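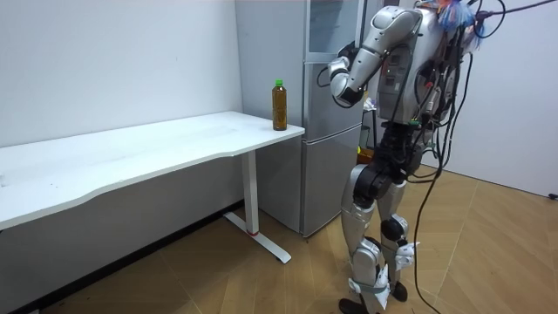
Friday, Feb 14, 2025

Spent most of the day on the equipment plan and very little of it on the robot. The numbers have to go in before the end of the month, and I still had blanks in the second column.

What we have penciled in so far: a second hand from Flultov, spare finger joints, a battery pack, and a proper overhead mount. The hand is the big one. Flultov will hold the price for 30 days, then it goes up. Dundis quoted a cheaper hand, but shipping is extra and they want the whole amount up front. I wrote both down and put a question mark next to Dundis.

The fridge door is the job that decides it. A door wants a hand that can get its fingers into a narrow gap along the edge and hold on. A simple two-finger gripper would save us a lot of money and I priced one from Uniyal just to be fair. I don't think it would do doors. It might do bottles. I left it in the plan as a fallback and marked it that way. 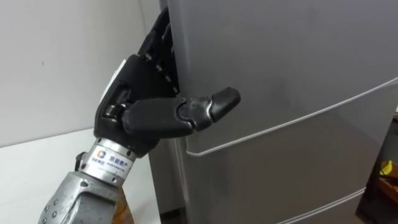
Dalva Quintana thinks I have the order wrong. Her note on the draft said to buy the spare joints first and the second hand in August, as a hand we can't repair is no use to us however many we own. She also wanted to know why there was no line for cables.

She is right about the cables. I added $300. On the joints I went back and forth and then moved them to the top. A set of 9 is $700 from Rinham, which is less than I had guessed, so the total barely changes. The second hand stays in the plan but with August next to it. That means losing the Flultov price. I'll ask if they can stretch it.

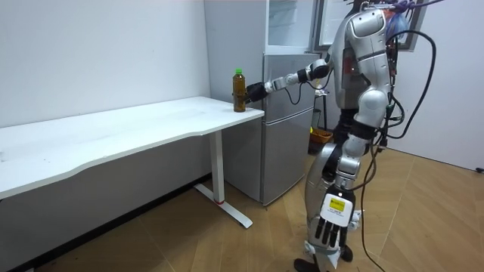

The battery pack I may drop altogether. We work in one small room and the robot can stay on its cable for now. If we ever take on work down the hall I'll put it back in.

Still to do: get the Rinham quote in writing, ask Dundis about paying half up front, find out who signs for the mount. Sent the new version to Dalva at five and went home.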